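Search products... Go

Kevero Towel Folding Kit for Student Robot Clubs

2 min read

Hi, I'm Emiko Yokoyama, and I run the robotics club at Starnholm along with Cyrill Pfister. We got so many emails from other clubs asking how we do our cloth-handling project that we finally put the whole thing in a box. You bring the arm and the gripper, we send the rest – the practice cloths, the table cover, the worksheets and the scoring cards.
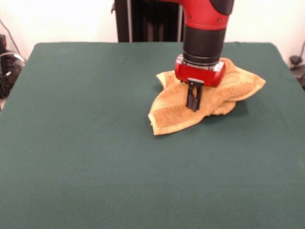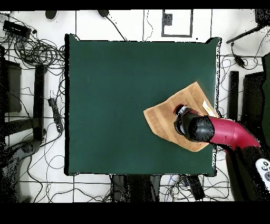
Cloth is hard! A block sits where you put it, and a towel really doesn't. My students came in thinking they'd be done in an afternoon (they had just finished a block-stacking unit and were feeling very good about themselves), and then we spent most of July on one question: where do you grab the thing? Ryota Fujimoto wanted to go for a corner every time. Hatsue Ogura was all for pinching the middle and lifting, then sorting out the corners after. They argued about it for weeks, and both of their methods ended up in the workbook, with their sketches.

What's in the kit

Practice cloths, 6 in the pack, all hemmed
One dark green table cover
Student workbook, 22 lessons
Coach's guide, with the answers to the angle problems in the back
Scoring cards for the Shearer Challenge, which is our own little end-of-term contest

The arm, gripper, camera and table are NOT included. Please read that line again, I get a lot of mail about it.

The cover is plain on purpose. We started with a checked one from my kitchen and the students' vision code kept finding towels all over it. Dark green worked much better for us with light cloths. If yours shows up with fold lines, a warm iron on the back side takes most of them out.

How hard is it?

Lessons 1 to 8 are fine for beginners who can already move their arm to a point and close the gripper. After that you'll want at least one student who likes to code. Kaede Kuroda tested the whole workbook with her younger group and says lesson 14 (the one about telling a corner from a wrinkle) took them two full meetings, so plan for that. Start slow on the way down, too. Pushing too far into the table was our most common mistake by a mile, and I'd set a height limit before anybody runs anything.

Any two-finger gripper should do. Long thin fingers are nicer with terry cloth, I think, but Cyrill disagrees and he'll tell you so if you write to him.

Price and shipping

The kit is $284, and extra cloth packs are sold separately. Orders go out from the Brarnodano warehouse. School purchase orders are okay – just put the club name on the form so I know who to call when the worksheets get updated.

Contact us | © Kevero | Back to top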